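The Noonan parking lot, one year on

When Livmont bought the old Noonan building, we were promised 300 parking spaces. We have them. What we were not promised was any way of telling which ones we are allowed to use, and in May the signs went up: green for staff, yellow for visitors, and a shade the sign company calls "sand" for carpools. Sand and yellow are the same color after four in the afternoon.

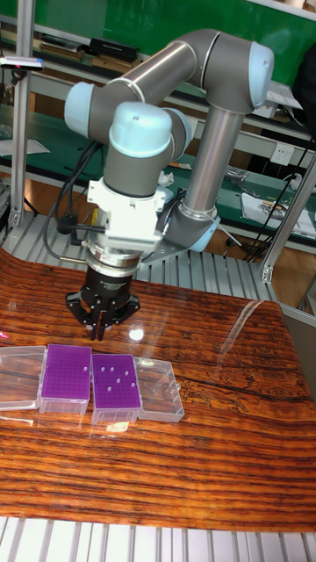 Gray arm, light blue caps, wooden tabletop.

The permit system comes from a company called Trodorico, whose app asks for your license plate each morning and then, on cold mornings, asks again. So far 38 of you have written in about being ticketed in your own spot. Eleven of those tickets went to the same car, which is mine.
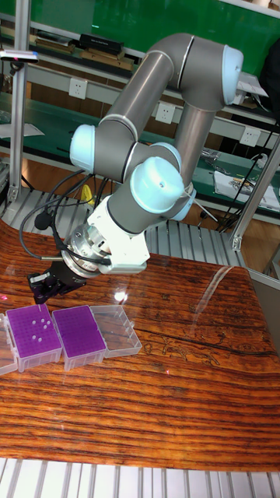

Appeals go through a form that will accept a comment of up to 400 characters. This is plenty of room for the facts and not quite enough for how you feel about them. Keep a copy, as the form clears itself if you stop to think.

There is some good news. The puddle by the east gate, which had been there long enough to get a nickname, was filled in last month. It has moved to the west gate.
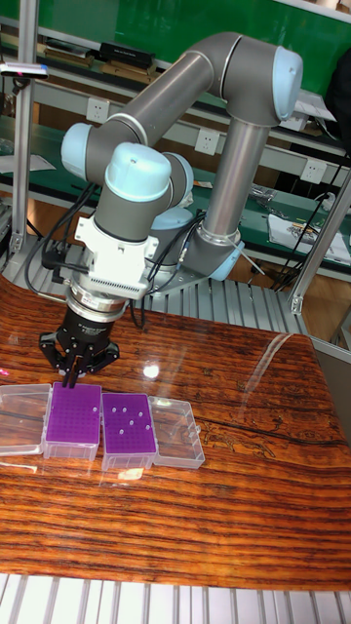 Shuttle riders should know that the Prolireck stop is back, on the far side of the road this time. The crosswalk is planned for May. Until then, use the light at the corner and allow yourself an extra song or two.

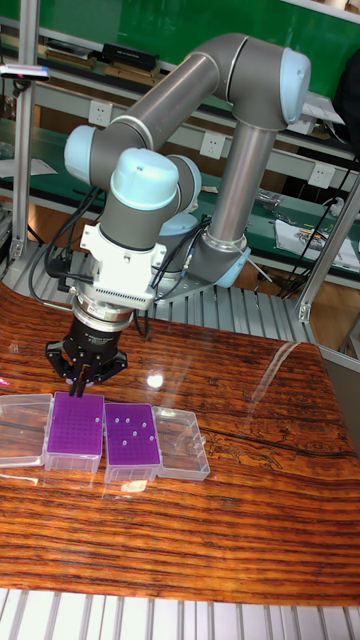
Winter reminders

Leave your wipers up if snow is expected. Please don't save spaces with chairs — the chairs are needed inside.

Contact the newsletter desk | Copyright Livmont 2020 | Back to top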